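3.2 Viewpoint Allocation and Reflective Surfaces

The Bellis planner takes its scene estimate from two kinds of camera: one at the wrist of each arm, and a fixed one beside the workspace. Each stream is encoded separately, and the tokens are joined only at the last stage of the encoder. Our earlier system, Drurnau, merged them at the input and lost small objects whenever a large shiny one filled the wrist view.

Scenes were built from household goods chosen to defeat depth sensing, mainly ribbed amber glass and polished metal, with a perforated white riser to add a second support height. The training split holds 2,829 episodes and the held-out split 1,000. Layouts were changed between episodes by Prys Gwynne, who took no part in tuning the planner.

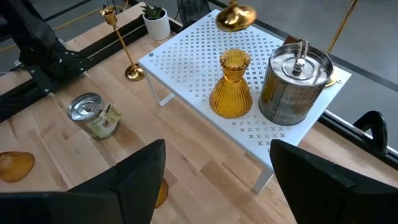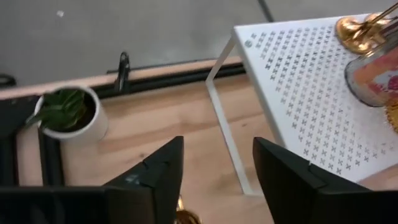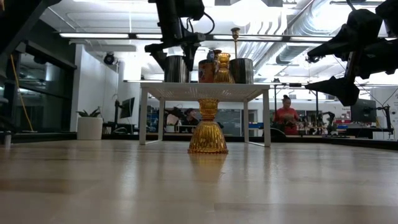
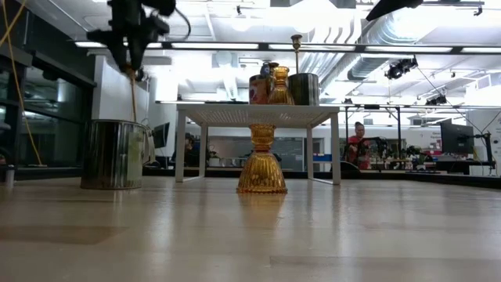
Figure 5. Wrist views (first and second) and fixed views (third and fourth) of the riser layout. In the fourth, a slender stick-like object is held between the fingertips at the opening of a metal mug.

Why not rely on the fixed camera alone and drop the wrist streams?

The fixed camera gives a stable estimate of which object stands on which surface, but its error grows near contact, where the fingers hide the target. Without the wrist streams, the planner stops short or closes early on narrow items.

Arbitration between streams is handled by Andelell, a small module that predicts a per-object confidence for each camera. Where two cameras disagree on the height of an object by more than 3 cm, the planner holds the current waypoint and requests a new estimate. The hold is limited to five control cycles, after which the arm backs off along its approach path. We found this limit necessary on glass, where a highlight moves with the wrist and the two estimates may never settle.

Waypoints pass to the Brarar controller as joint targets with a time stamp. Stale targets are dropped without interpolation. Grasp closure is commanded separately, so a late waypoint cannot delay release.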